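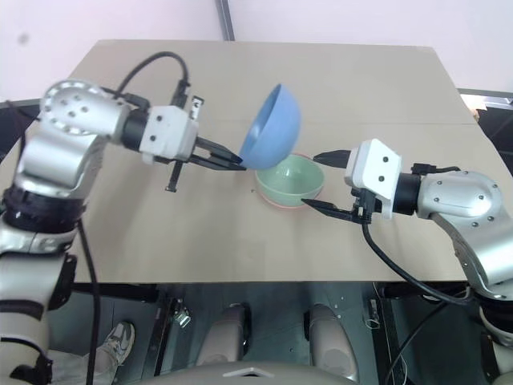 Bowls are harder than plates

May 25, 2019

Stacking dishes sounds like a solved problem. Industrial arms have palletized boxes for decades, and a bowl is a smaller box with worse manners. I have spent a good part of the spring reading about two-armed setups and trying a few of the ideas myself, and I would put bowl stacking well behind box stacking in terms of readiness.

Start with the grasp. Two parallel fingers can hold a bowl in one sensible way, by the rim, with one finger inside and one outside. The contact patch is tiny and the center of mass sits well away from it, so the bowl wants to rotate about the pinch. Squeeze harder and you get more friction, up to the point where a thin rim flexes or a glazed one slips. A person puts a thumb inside, spreads four fingers under the curve and never thinks about it.

The second arm helps, at a price. It can steady the far side or take over the bowl in a better orientation, but now two arms share one small volume of space. Most of the motion planning time in my own logs goes to keeping the wrists apart. Cables make it worse, as the planner's collision model usually leaves them out.

Then there is perception. Depth sensors do badly on glossy surfaces, and the inside of a bowl is a glossy surface that also reflects itself. A nested pair shows up as one object with a slightly thick rim. If the software believes there is one bowl and there are two, the grasp height is wrong before anything moves.

I kept a log in March, using a simple simulated version of the task: pick up a bowl, turn it upright, set it in another. Out of 1,623 attempts, 93 percent ended with the bowl in the right place. That looks good until you work out what it means in a kitchen. For a stack of seven bowls, with independent errors, you finish cleanly roughly 60 percent of the time. My simulator also has perfect friction values, which my cupboard does not.

Leanne Ashworth wrote to argue that the household should change instead: identical dishes, a rack with fixed slots, a lip molded for the gripper. On a shop floor I agree with her. Fixtures are cheap and parts repeat. At home I own bowls in 3 diameters from at least as many stores, and I am not replacing them to suit a wrist.

Next I want to look at release – letting go without dragging the rim sideways – and whether a cheap force reading at the wrist is enough to detect first contact.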